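I keep seeing the same piece of closet advice go around so I'm going to be annoying about it for a few posts. The advice is cost per wear. You divide the price of the thing by how many times you wear it, and the expensive thing wins. Funny how the expensive thing always wins.

The version going around this week is from the Rirkden newsletter. It says a person who switches to "fewer, better" saves $2800. Over what? A year? A lifetime? I read it twice. There's no time period anywhere in the piece.

There's also no list of what this person was buying before. You can save any amount you like if you get to invent the "before" closet.

The example they use is the Haleck sweater, black, $252. They call it "a dollar a wear." OK. So that's 252 wears.

I live somewhere with a real winter and I'd wear a heavy sweater maybe two days a week, December through March. Call it 35 times. That's seven winters of the same sweater before it hits the number in the headline. Seven winters of elbows.

And the comparison sweater, the cheap one, gets thrown out after one season in their math. Who is doing this? I have a Rotico crewneck from college. It's ugly and it's fine. It has been fine for longer than the Rirkden newsletter has existed.

Nobody's cost per wear includes the dry cleaning either. Or the moth stuff. Or the fact that you baby a $252 sweater and don't wear it to cook in, so the wears go down. The cheap one gets worn because you don't care what happens to it.

Then there's the all-black part. Buy everything in black, everything goes with everything, you'll never stand in front of the closet again. I did this for most of a year. You do still stand there. You're just trying to work out in bad light which black thing it is.

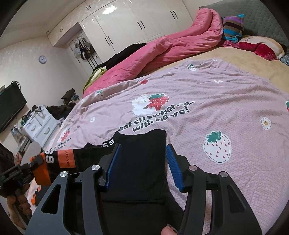 Benoît Hoarau says I'm skipping shoes, and that for boots the math does work: he's had one pair of Gautiers resoled twice, and three cheap pairs in the same stretch would have cost him more.

Fair, and I'll give him boots. Boots have a part that wears out and a guy who can replace the part. I'd like to see the receipts for the two resoles but I believe him.

A sweater doesn't have a sole, though. When it goes at the cuff you can darn it, and I'd bet most people buying at that price don't darn. I don't darn. I own the needle.

Somebody else asked if I'm saying quality is fake. No. Some things are made better and you can feel it. I'm saying price is a lousy way to find them, and a formula with a made-up number on the bottom doesn't help you look.

Killian Aubert asked what I do instead. Not much! I look at what I already wear out and replace that one thing with the same thing. Last time it was socks. There's no newsletter in it.

One more thing. The Rirkden piece has a link to the sweater. It's a tracked link, you can see the tag on the end of it. The disclosure is at the very bottom, in gray, after the author bio.

Muting this now, I have to go move the laundry over.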